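Sunday Brunch for a Small Crowd: Pitcher and Ice Notes

Filed under: Kitchen, Drinks

Most problems with a drinks pitcher come from temperature and dilution. The notes below cover citrus coolers and iced tea, with or without alcohol.

Chill the ingredients separately

Put the juice, the tea and the empty pitcher in the refrigerator the night before. A glass pitcher left on the counter warms the first few servings noticeably. Carbonated mixers go in last, at the table, poured down the inside wall of the pitcher.

Make syrup by weight

Equal weights of sugar and water give a syrup that pours easily cold. Heat only until the liquid is clear, then take it off the burner. Boiling drives off water and changes the ratio. Store in a clean, lidded jar, labeled with the month. Discard it if it clouds.

For 16 glasses, start with three quarters of the syrup the recipe calls for. Stir, taste, and add the rest a spoonful at a time. Cold drinks taste less sweet than warm ones, so adjust only after everything has been chilled.

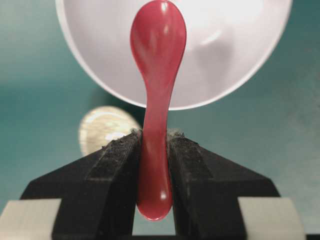 Stir from the bottom up. Syrup is denser than juice and settles in a layer that a quick swirl at the surface does not disturb. Five slow turns with a long handle are enough for a two-quart pitcher. Repeat before each round of pouring.

Ice

Large cubes melt more slowly than crushed ice of the same weight, which has far more surface. Keep ice in the glasses and out of the pitcher. If the pitcher will stand outdoors, set it in a bowl of ice water up to the level of the drink.

Freezer ice picks up odors. Empty the trays into a sealed bag once the cubes are solid, and keep them away from onions and fish. Old cubes that have shrunk in the tray should be thrown out.

Citrus

Juice keeps its flavor best on the day it is squeezed. Roll the fruit under your palm before cutting. Strain if the drink will be poured through a narrow spout; pulp blocks the Peltonen pitcher we use at home, and clearing it at the table is a nuisance. Add slices no more than an hour before serving. The white pith turns the drink bitter if it sits overnight.
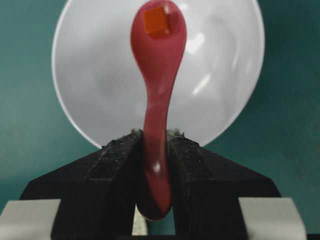
Can the pitcher be mixed the night before?

The still ingredients can. Combine tea, syrup and water, cover, and refrigerate. Hold back the citrus juice, the slices and anything carbonated until the morning.

Cleaning up

Rinse the pitcher as soon as it is empty. Dried syrup needs a soak in hot water, and a bottle brush for the spout. Tea stains come off with baking soda on a damp cloth. Dry upside down on a rack with the lid off.

Posted by Joni Keskinen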